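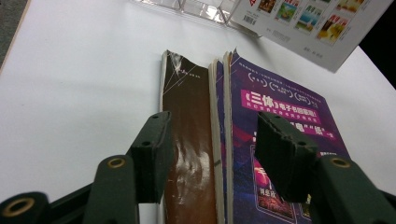 Running a secondhand bookshop on the wrong side of the river

August 21, 2018
By staff writer

The owner of Westov Books is on the phone when I get there, and stays on it. Someone wants to sell her a set of encyclopedias. "No. No, sorry. No, not even for free." She hangs up. "Third one this month."

The shop is on Pawłowska, 2 doors down from the old tram depot. One room, a back room, a cellar she doesn't like to talk about. She used to do payroll for a shipping firm. Quit at 40, signed the lease the same month, had no stock.

"I had my own shelves from home and that was it. People would come in, look at it and go out again. You could see them being polite."

So where does the stock come from now? House clearances, mostly. Also students moving out, also a hotel that closed and had a whole lounge full of paperbacks in six languages. She bought the lot, 1,236 books, without looking at more than the top layer. Good idea? Long pause. "There was a lot of tax law."

Foreign titles do better than she expected. Magazines too, anything in a language that people are learning or grew up with. She can't read most of it. Prices it by condition and by how sad she'd be to see it go, she says, then takes that back. "Put condition. Just put condition."

Condition is a sore point. Customers online want everything perfect, customers in the shop don't care much. A torn cover knocks off half. Missing pages, it goes in the box by the door. Water damage she won't touch anymore, after a bad winter when one damp carton spread mold to a whole bay and she had to throw out 47 books in one morning. She still brings it up, twice while I'm there.

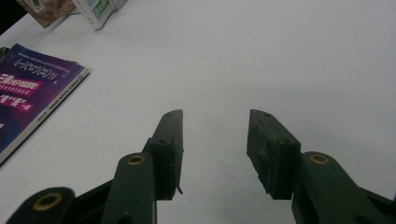 Rent went up in spring. She won't say how much. The landlord, Grundia, owns most of the block and has been perfectly nice about it, "in letters." She's thought about going online only and has done the sums. The postage kills it. A heavy art book can cost more to send then she paid for it.

What she does instead is open late. Other places on the street shut at six, she goes on till nine, and the last hour is the best one. People on there way home from work, not in any rush, who buy one thing. "They don't ask for a discount at that time of night. I don't know why. Too tired."

Plans? A second shop is out. Maybe a table at the Sindulton book fair in September, if she can find someone to mind the counter. Maybe proper lights in the back room. She'd like a chair for customers but worries they'd stay.

The phone goes again. She looks at it, lets it ring, picks it up. It's the encyclopedias.

Search this site Enter keyword Go

Recent stories
Tram depot plans back on the table
Where to get shoes fixed before winter
Sindulton book fair: stall list and opening hours
Letters: parking on Pawłowska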